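Work & Trades > Interviews > Health

Reading time: 4 min

The practice nurse who covers the Tevden valley has kept the same route for 4 years. She starts at the clinic in Plostska, drives up to the two farms past the quarry, and comes back down through Nam in the afternoon. She agreed to talk while she filled in her mileage sheet, on the condition that we left her name out of it.

"People think it's all blood pressure," she said. "A lot of it is reading letters. Someone gets four pages from the hospital and puts it in a drawer until I come."

She has 451 people on her list. Most of them she sees once or twice a year, and a few dozen she sees every week. The clinic itself serves 2315, counting the summer houses, which fill up in August and empty again before the first frost.

The job was different when she took it over. There was a paper diary and a phone that worked in the yard but not in the building. Now the diary is on a tablet, and the phone works everywhere except on the stretch above the quarry.

"I still write it down," she said. "I have a notebook in the door of the car. If the tablet dies on the hill, I want to know who had the new tablets and who had the old ones. The pills, I mean."

She trained in surgery and spent her early years on a ward in Pevby before moving out here. She doesn't miss the hours, though she does miss having someone to ask.

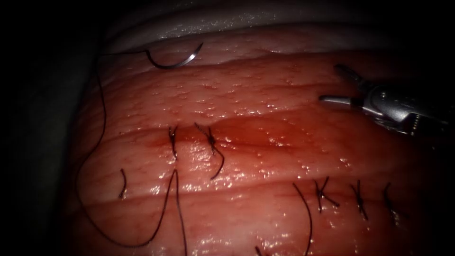

"On a ward you turn your head and there's another nurse," she said. "Out here you call, and you wait for the call back, and meanwhile you're sitting in someone's kitchen. So you have coffee. I drink too much coffee."

The waiting has taught her to plan the day backward. She puts the calls that might need a doctor first, while the clinic is fully staffed, and leaves dressings and routine checks for after lunch. The farms get an early visit whatever the reason, because the people there have been up since five.

Winter is the hard part. The road to the upper farm closes when the plow is busy elsewhere, and she has walked the last stretch more than once with her bag on her back. Her car has 3082 miles on its current tires and she is already pricing the next set — the studded ones, which the clinic pays half of.

We asked what she would change if she could. She thought about it and went back to her sheet for a while.

"Longer visits," she said. "Ten more minutes each. People tell you the real thing when you've got your coat on."

She has two more calls to make in Nam before she can go home, and one of them has a dog she needs to phone ahead about.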